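Picking a Bathtub, Slowly

Aug 5, 2018

I have been meaning to write this one for weeks, and every time I sat down to do it the plumber called, or the paint dried the wrong color, or I simply went and took a bath instead. So if you have been waiting for the bathroom update I promised back in spring, thank you for your patience, and please pull up a chair, because I have a lot to say on the subject of tubs.

Our old one came with the house. It was short and shallow and a shade of tan that I can only call "hearing aid," and in 3 years I never once got my knees and my shoulders under the water at the same time. You had to pick. In winter I would lie there rotating myself like something on a grill, warming one half while the other half got goosebumps, and I would think about all the people in the world with proper tubs, and feel quite sorry for myself.

The funny thing is that I grew up in a house with a wonderful bathtub and didn't appreciate it one bit. It was the big old iron kind, deep enough that my mother had to lift me over the side, and it held the heat for so long that you could read a whole library book and come out pink. I fought her about baths every night. If I could go back and have a word with that child I certainly would.

Anyway, this was the year. We had put the money aside, the tile behind the faucet had started to come away from the wall, and the floor on that side had a softness to it that I had been stepping around and not mentioning. It was time.

I started out the way I suppose everyone starts, which was on the couch with the computer on my lap, looking at pictures of bathrooms that belong to people with no shampoo. I saved 200 of them. By the end of a month I was more confused than when I began, and I had talked myself into and out of a claw-foot tub so many times that my husband asked me to please stop saying the word "feet" at dinner.

What finally helped was a tape measure. Our bathroom is 5 feet wide where the tub goes, wall to wall, and once I had written that on a card and stuck it to the refrigerator, most of my 200 dream bathrooms went away all by themselves. No freestanding tub was going to fit in there with any room to clean behind it. I was sad for an evening. Then I got quite cheerful, because I like a short list.

After that it came down to depth, and depth is where the catalogs get slippery. They'll print the height of the tub on the outside, which tells you how high you have to lift your leg and very little else. The number you want is the one from the bottom of the tub up to the overflow drain, that little round plate under the faucet, because that's as deep as your water is ever going to get. Two tubs can look like twins from the outside and be completely different once you are lying in them. I called the number on the back of the Valtside catalog and the woman who answered was so kind about it, and read me the measurements for every single one in the size we needed while I wrote them all down on the back of an envelope. I still have the envelope.

The other thing is the slope of the back. Some are nearly straight up and down, and some lean so far that if you are short, like me, you slide right down until your toes find the other end. You can't tell this from a drawing. You have to get in. I know it feels silly to climb into a dry bathtub with your clothes on and strangers walking by, but I've gotten over it, and I would tell anybody to wear socks, bring the book you are reading, and stay in there for a good long while.

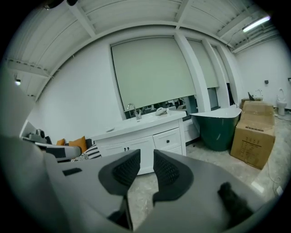 My husband will tell you I took this too far. He is a shower person and always has been, and for him the whole decision was whether the faucet would leak. But he came along to Hastdale with me on a rainy afternoon, and he sat in two of them himself before the day was over, and I noticed he was in no hurry to get out of the second one.

We ended up with a Rirnus, the plain white one with the wide ledge along the front. It isn't fancy at all. The ledge is wide enough for a mug and a candle and a paperback, the back leans just enough, and the water comes up over my knees AND my shoulders, which I still can't quite get used to. I had wanted cast iron for old times' sake, but once the plumber had been down in the crawl space with a flashlight and seen those floor joists he gave me such a look that I let it go. The faucet is a Fuchs, picked by the shower person, and so far it hasn't leaked.

The rest of the room is still a work in progress. The floor has been repaired and feels solid from one side to the other - such a small pleasure, but I walk across it on purpose. There is one wall of tile left to grout, and I haven't made up my mind about a curtain. I keep going back and forth between white cotton and a blue stripe, and I have both of them pinned up side by side at the moment, so if you come to visit you'll be asked to vote.

The old tub went out to the side yard, where I am told it makes a fine home for mint. I'll plant it in September, once the heat lets up.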